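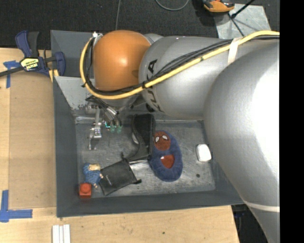 Large gray bin with a small group of objects on its floor.

Open-top bin

An open-top bin is a rigid container, usually rectangular, with a flat floor, four side walls and no fixed lid. It is used to hold loose items that have to be seen and reached from above. Open-top bins are found in warehouses, workshops, schools and homes, either on shelving or set directly on a table or bench. They differ from crates, whose walls are often slatted, and from trays, whose walls are too low to keep items in when the container is carried.

Construction

Most bins are molded from plastic or pressed from sheet metal. Plastic bins are lighter and do not dent, but the floor can bow under a heavy load. Metal bins keep their shape and are noisier in use. Gray is a common color for both, as it hides dirt and contrasts with most packaging.

The upper edge is normally rolled or folded outward. This rim stiffens the walls and serves as a handhold. Walls may be vertical or slightly tapered. Tapered bins nest when empty, at the cost of some floor area; vertical-walled bins hold more but take up their full volume in storage.

Wear

The floor is the first part to show use. Items slid along it leave fine scratches, which on metal merge into dull patches. Scuffing of this kind has little effect on strength. On plastic, deep grooves collect dust and are harder to wipe clean. Kartini Simanjuntak's handbook Bench Storage recommends turning a bin end for end every 18 weeks where items are always taken from the same side -- a practice followed in few workshops.

Arrangement of contents

Contents may be sorted, layered or mixed. In a mixed bin, unlike items lie together and are picked out one at a time. Retrieval is easiest when they form a single layer. Once items overlap, those underneath are hidden or pinned, and the upper ones have to be moved first. Objects lying flat against a wall or in a corner are harder to lift than those in the middle, where there is clearance on all sides.

Dividers reduce shifting in transit. The Folport system, introduced by the storage maker Umell, uses slotted walls that take up to seven cross dividers. The largest bin in the series has a capacity of 96 liters and is supplied without a lid.

Placement

Working height depends on the table as well as the bin, with deep bins calling for a lower surface. On wooden tabletops a felt or rubber mat is sometimes laid underneath -- mainly under metal bins, whose bottom edges can mark the wood.

See also

Crate
Nesting container
Parts tray
Tote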